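Notes from the Troltside room: where the bedside recordings stand

The bedside set is the part of the Troltside work that members ask about most, so this month's item is given over to it. Readers who have followed the kitchen and hallway sets can skip the next two paragraphs.

Troltside is a furnished bedroom on the second floor of the Biltus building. It was fitted out last year so that we could record an arm doing small household jobs in a place that looks like somewhere a person would sleep. The recordings go into a learning system called Vudero, which is trained on examples of people driving the arm by hand. An operator sits at a desk in the next room with a pair of controllers, the arm copies the movement, and the cameras and joint readings are saved together as one episode. An episode usually lasts less than a minute.

Vudero gets no written rules about how to pick something up. Whatever it learns about a bedside table comes from the episodes, which means that the habits of the operators end up in the system along with the skill. Most of what follows is about that.

The target for the bedside set is 3000 accepted episodes. At the close of October we had roughly 800. The pace has been slower than in the kitchen, and the reason is mostly the size of the space. In the kitchen the arm had a long counter to work along. Next to the bed it has one side of a small round table, with a headboard and bedding on the far side and a wall behind. An operator who swings wide will meet something. We lowered the top speed for this room in the first week and have left it there.

The tasks are plain ones. Move a small object from one part of the tabletop to another. Bring an object to the rim nearest the bed, so that a person lying down could reach it. Lift the telephone handset and put it back. Push an item away from the edge. Each task has a written card with a start state and an end state, and nothing on the card says how to get from one to the other.

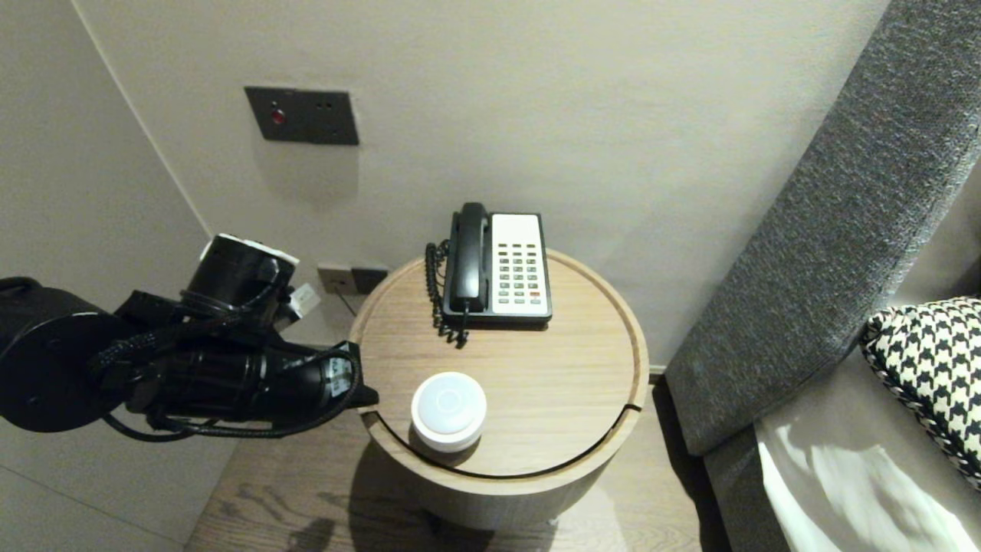

The telephone has been the hardest item by a good margin. Operators found early on that the handset is easy to lift and hard to return. A handset set down slightly crooked looks fine on the overhead camera and is still off the hook. For the first batch we accepted episodes on the video alone, and when Kastriot Georgiev went back and compared them with the line signal he had to mark 200 of them as failed. Those episodes are still stored, but they carry a failure label and are not counted in the total given above. Since then the line signal is saved with every telephone episode and the review page shows it next to the video.

The cord is the other half of the problem. A coiled cord moves after the hand has stopped, and it pulls. Lift the handset too far and the whole telephone slides. Operators learned to keep the lift low and to pause before lowering, which gave good episodes that all looked alike. We then had the opposite worry, that Vudero would see only the tidy version and have no idea what to do once the telephone had shifted. The telephone card now has a second form in which the telephone starts at an angle or close to the rim. Please use it for at least one block in each session.

Small rounded objects need a similar note. The gripper closes on them well when it comes in level and poorly when it comes in from above, where the fingers tend to ride up. Several operators have been nudging such objects toward the middle of the table first and then taking hold. That is a perfectly good way to do it and should not be stopped. It should be labeled, though. There is a box on the review page for "pushed before grasp," and it has been left blank on a lot of episodes where it ought to be checked.

On start positions: the arm should not begin every episode from the same place. The log for the first weeks shows nearly all starts within a hand's width of each other, to the left of the table, with the gripper already at the height of the tabletop. It saves time, and it teaches the system that the world always begins that way. The start screen now offers a position chosen at random from a set that has been checked for clearance. If the offered position looks unsafe for the way the table is laid out, ask for another. Do not move the arm back to the old spot by hand.

The layout of the table should also change between blocks. Move the objects, turn them, leave one out. The table itself may be shifted a little, but keep it off the cables at the wall, and check that the lid section of the top is fully seated afterward. Bedding can be left however it falls. Several people have been straightening the sheet and the cushion before each block, and we would like that to stop, as the bedrooms this is meant for will not be straightened first.

Lighting has been discussed at two meetings now. The afternoon light on the white sheet is strong enough to wash out part of the wrist camera's picture. One suggestion was to keep the blinds closed all day. We decided against it for the main set, and the blinds will be open for half the sessions and closed for the rest. The session sheet has a line for it. Anyone recording between three o'clock and sunset should look at the wrist view before starting and lower the exposure if the bedding has gone to plain white.

A few words on what counts as a failed episode, as the reviewers have been getting different answers from different people. If the end state on the card is not reached, the episode is a failure. If it is reached after a slip, a second try or a correction, it is a success, and the "recovered" box should be checked. If the operator stopped for a reason that had nothing to do with the task, such as a lost connection, the episode is thrown out. Failures are kept. They are used in training the part of the system that judges whether a task has been finished, and without them that part is inclined to say yes to everything.

Some operators have been deleting their failed tries before they get to review. It is understandable, and the delete button was too easy to reach. It has been moved, and it now asks for a reason.

The first training run on bedside data alone was done in early fall, mainly to see whether the recordings could be read without trouble. The arm moved small objects across the table fairly well when they started near the middle. Near the rim it was hesitant, stopping short and opening the gripper over nothing. With the telephone it would approach, close on the handset and then hold still. Kastriot thinks that this comes from the long pauses in the early recordings, where operators were waiting for the cord to settle, and that the system has learned the pause without learning what ends it. He has cut a version of the data with the longest pauses shortened and will train on both to compare. Results should be ready for the next newsletter.

Two practical matters. The room's control computer will be replaced in November, and there will be no bedside sessions while that is going on. Bookings already made for that time will be moved to the hallway setup, and the booking page will show the change. And the Stojanovska group has asked for access to the bedside episodes for its work on reaching near people. We have agreed in principle, once the set has been through a second review. No one appears in the recordings, but some of the early ones have operators' voices on the audio track, and those tracks will be removed before anything is passed on.

New operators are needed for the morning sessions. Training takes half a day and is done on the hallway arm, which has more space around it. Sign up through the booking page, or leave a note in the Troltside tray at the second-floor desk.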